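Edley Street Shared Laundry Pilot: progress report to the Dekis Fund
Second period, to the end of July

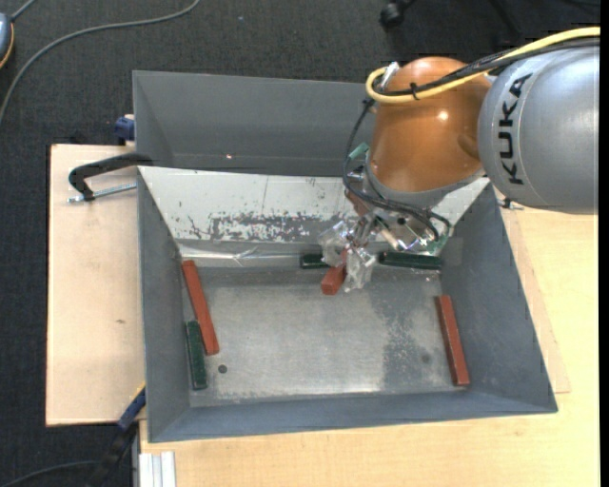
The grant agreement asks us to report on whether the pilot is reducing household costs for tenants. My short answer is that I don't know yet, and I'd be wary of anyone who tells you they do.

Sign-ups look healthy. Of the tenants approached, 32 have registered, which meets the target Pangilinan set in the original proposal. Registering costs nothing and takes a minute at the front desk. Regular use is another matter. The booking sheets show 13 households coming back after their first month, and I would sooner the Fund judged us on that figure.

The savings estimate of the first report should be set aside. It compared our charges with the dearest coin laundry in the neighbourhood and assumed every household had been going there. Several told me they had been washing at a relative's place for free. For them the pilot is a convenience, and possibly a small added expense. I've asked Katard, who did the original modelling, to redo it with the intake answers. They have agreed but haven't given me a date.

Two dryers were out of service for part of the period. The repair bill came out of the contingency line, and I don't accept the supplier's view that this was ordinary wear. The warranty claim is in. Evening bookings dropped while the dryers were down and have only partly recovered.

The tenant workshops on energy bills went ahead, two of them, both at 6:30 p.m. The feedback forms were glowing. They were also handed out by the presenter and collected at the door, so I have not quoted them. For the fall session the forms will go out by mail.

Spending is under budget, mainly through a late start on the signage and an unfilled weekend shift. Please don't read it as efficiency. Both costs will land next period.

I'd ask the Fund to hold off on the proposed second site until the revised savings figures are in. The draft lease can wait, and the landlord has said so in writing.

Kiều Nông
Project lead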